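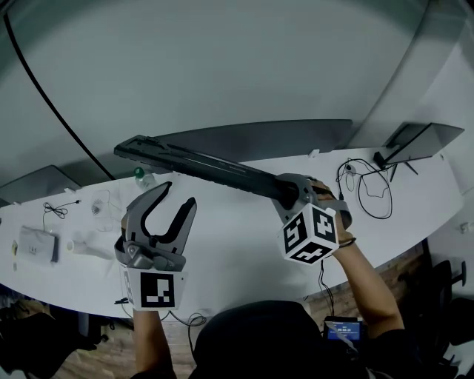 Build the gripper before you build the arm

Every few months someone joins our workshop with a plan to build a robot arm at home. They have a parts list, usually a long one, and six or seven motors are at the top of it. I had the same list once. I think it starts in the wrong place, and I would like to argue for starting with the hand, and leaving the motors out of it for as long as you can stand to.

By the hand I mean a gripper on a handle. You print the housing and two fingers, you hang a marker cube under it so a camera can tell where it is, and you carry it around yourself. Your own arm does the work the robot arm would do. When you have two of them, you can sit down at any desk and try to pick things up.

The first thing you learn is how bad your fingers are. I don't mean the design looks bad. On the screen mine looked fine. Then I tried to lift a keyboard by one end. A keyboard is long, it's thin, and most of the weight is nowhere near the place where you are holding it, so it wants to turn in the grip. A person using a bare hand never thinks about that. With a gripper you feel it in your wrist right away, and you start asking the right questions about finger width and rubber.

An arm would hide this from you. When an arm drops a keyboard, there are a dozen suspects. It could be the motor, the gearing, the calibration, a loose screw in the shoulder, or your code. Subbarao Murthy spent from December until the end of spring on an arm that could not hold a paperback book. He replaced two motors. The problem was the curve of the fingertips, which he could have found in one evening with a handle and a roll of grip tape. He agrees with me about this now, and he has given me permission to say so.

The second argument is money. My pair of hand-held grippers cost $76 in plastic, screws and bearings, not counting the printer, which belongs to the workshop. The arm I had priced before that came to $371 for one side, and that was with the cheap motors. I know people who can spend that and not notice. Most of the people at Brindside can't, and when their first build fails they don't come back for a second one.

There is a case against me and Pavithra Mudaliar makes it better than anyone. She says people come to a workshop because they want to see something move by itself, and if you tell them to wave a plastic claw around for two months they will go home and take up baking. She also says that a human wrist is too good. You correct for a poor grip without knowing it, so you end up praising a gripper that only works because you are attached to it. I don't have a full answer to that. I have noticed that after an hour I tilt my hand in ways no cheap arm could follow. What I do is make myself hold still after the lift and count to 3. It helps some.

I'd also admit that the hand-held version isn't as simple as it sounds. The cables are a nuisance. They come off each hand and catch on whatever is on the desk. The cubes have to stay square to the housing or the positions you record are worthless, and mine came loose twice before I gave up on glue and added a proper bracket. Print the bracket first. It takes less than an hour, and the glue takes all night and then fails anyway.

The recordings are the part I didn't expect to care about. I have 276 of them from this summer, most of them dull, all of them short. Picking up, putting down, moving something out of the way. If I ever do finish the arm, I will have a record of how the job should go, done with the same fingers the arm will wear. Murthy started with the arm and had nothing to show it.

I would like our beginner course, the one we call Cullance, to change its order. Right now the gripper is in the last session and gets twenty minutes, after everybody is tired. I'd put it first and give it three full evenings. Let people bring objects from home, the more awkward the better. Let them redo the fingers at least once. Anyone who still wants an arm after that can build one, and they'll know what it has to carry.

The print files for my fingers and the bracket are in the shared folder under Poojary. Use the newer finger file. The old one cracks at the base.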